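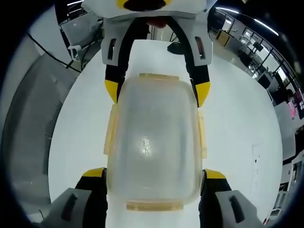
The container in question, lid on. Beige tabs on the ends and the long sides.

Yellowed latch tabs on clear food containers, can I get them back?

Posted by Halvard Hedlund

Hi all! I finally sorted out the cupboard over the fridge on Friday and found a stack of my favorite lidded boxes, the long ones with rounded corners. I love these things. They fit a whole loaf of banana bread if you trim the heel off, they stack, and the side latches make a really satisfying snap.

The trouble is the color. The bodies are still a nice milky clear, but the rim and the latch tabs have gone a sort of pale beige. I'm pretty sure they were white when I bought them at Hendricks (the one in Limside, before it moved across the parking lot). I've tried dish soap and a soft brush, then a paste of baking soda and water left on overnight. The paste took off some tomato stain inside, which was great, but did nothing at all for the tabs.

So, two things. Is there a way to whiten the tabs without making the latches brittle? And if not, are they still okay to keep using for dry stuff like rice and pasta? I have 11 of them and would hate to toss the lot! 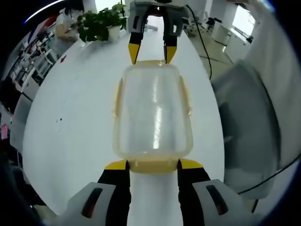
Same kind of box lying flat on the white table. The yellow shows most along the rim.

Chunhua Peng

Oh, I have a soft spot for latch boxes too, so I'm glad you asked!

First, the tabs. Plastic can yellow with age, light and heat, and when it does, the color is in the plastic itself. Scrubbing won't reach it. What you can shift is the greasy film that sits on top and makes it look worse, especially from a cupboard over a fridge or near a stove. Here's what I do:

Take the lid off and pull out the seal if yours has one that comes loose. Go slowly with a wooden skewer, no knives.

Soak everything in warm water with a good squirt of dish soap for half an hour. Warm, please, not boiling. Very hot water can warp a lid enough that the latches never line up again.

Work an old toothbrush into the hinge line of each tab. You'll be amazed at what comes out of there!

Rinse, then stand the parts on edge on a towel until they're completely dry, and leave the lid off for a few hours before you put anything in.

I'd skip bleach. It can be hard on plastic and on the seal, and it probably won't give you white tabs anyway. Some people set things out in the sun, and that really does help with tomato stains on the body (a couple of afternoons did wonders for mine), but I wouldn't leave the latches out there for long.

As for keeping them, look at the hinge and not the color. Bend each tab gently. If it flexes and snaps shut, carry on. If you see a white crease or a little crack starting, that box is on its way out as an airtight one. A quick test for the seal is to put in a cup of water, latch it and turn it over above the sink. Any drips and it gets demoted to buttons, or crayons, or tea lights. I've got 3 demoted ones in the craft closet and they're still some of the handiest things in the house.

For rice and pasta a yellowed rim wouldn't bother me. If the inside feels sticky after washing, or it smells off even when clean, then I'd stop using it for food.

Purnum

denture tablets! drop one in warm water and leave the lid in overnight. worked on my Pralovier lunch box, well it worked on the coffee smell, the tabs are still yellow. worth a go tho they're cheap

Halvard Hedlund

Thank you both! I did the soak and the toothbrush this morning and wow, the hinge lines were disgusting. The tabs are still beige but a cleaner beige, and I can live with that. Two boxes dripped in the sink test, so those are going to the garage for screws. The rest passed and one is already full of basmati. Does anybody know whether the seals can be bought separately? Mine is a thin clear ring, no number on it anywhere.

Chunhua Peng

Yay for the basmati! On seals, measure the ring laid flat and take it with you to a kitchen store. I've never had luck ordering by eye. Before you buy one, try swapping seals between a box that drips and a box that doesn't. Sometimes it's just one tired ring.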